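3.2 Side tables and what ends up on them

We started the home visits in March, working from the Vunura checklist (Tanoli and Hashmi drafted it, Mengal cut it down). 33 homes, 217 surfaces logged. A surface counts if a person can put something down on it without bending past the knee. Shelves out, window sills in. Beds out, after some argument.

Most of the literature we found treats the kitchen counter as the main drop spot. Not what we saw. Small tables outside the kitchen came up again and again, esp. ones near a seat or on the way to a door. Two kinds of item on them. "Residents", meaning things that live there: lamps, plants, a bowl, a framed photo. And "visitors", things put down and meant to go somewhere else. Keys, mail, chargers, half a pack of gum. Coders marked each item R or V, and a third mark (U) for anything they couldnt place.

Residents tend to sit at the back. Visitors land in the middle or toward the side a person walks up from. Figure 4 is a fair case of the layout, lamp and potted plant along the back edge, a light blue cylindrical item lying at a slant near the center, and a small white item farther off toward one side. Both loose items went in as V. The white one could be a remote or a small box, so item type was left as U.
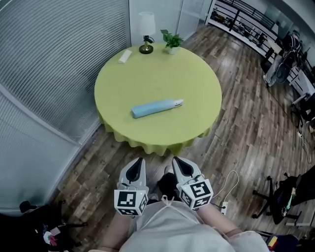 Figure 4. Round table with yellow-green cloth. Lamp and plant coded R, the two loose items coded V.

3.3 Does a tablecloth matter?

Short answer, maybe. Gadisa Teshome raised this one during the pilot. Her hunch was that a cloth marks a table as "done", dressed, so people hold back from dumping things on it. Interviews lean that way. One renter in the Afridi building said she bought a cloth to stop her sons leaving tools on the hall table, and that it lasted a week. Another said the cloth made no difference but the color did, a bright one shows clutter sooner so she clears it sooner.

The counts are harder to read. Covered tables were also mostly round tables, and round tables were mostly in sitting areas, so cloth, shape and room are tangled togther here. We did not try to pull them apart with a sample this size. The Vorkstead follow-up will swap cloths on and off the same table, same household, with N. Hashmi running the visits.

One coding note. Cloth folds hanging below the edge were ignored, only the flat top was logged. Items partly over the edge were logged as on the table.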